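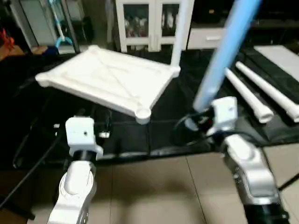
Fositz, April

Progress so far on the planner side. Task is the flat-pack one - square panel, round socket at the corner, poles go in the sockets. Two arms, one planner (we call it Grostora, long story).

First version planned each arm on its own and then checked for clashes. Bad idea. Out of 50 sim runs 36 ended with one arm waiting for ever on the other. Now both arms are planned together as one 14-joint problem, slower but it doesnt lock up.

Perception: white panel and white pipes are OK against the black mat, much worse over the beige tiles. Threshold is still set by hand. The blue tube is easy, colour mask finds it nearly every time. Blur on fast moves still throws the pose out, so we drop any frame where the wrist is over the speed limit.

Logging - 3646 frames labelled, some 326 thrown away for bad timestamps. Amr Bensaid rewrote the sync script and it hasn't drifted since.

Still to do:
grip force on the tube, at the moment just a constant
replan when the panel tilts
tidy up the config files, there are far to many
write up the socket search properly

Code is on the Mumari branch, not main.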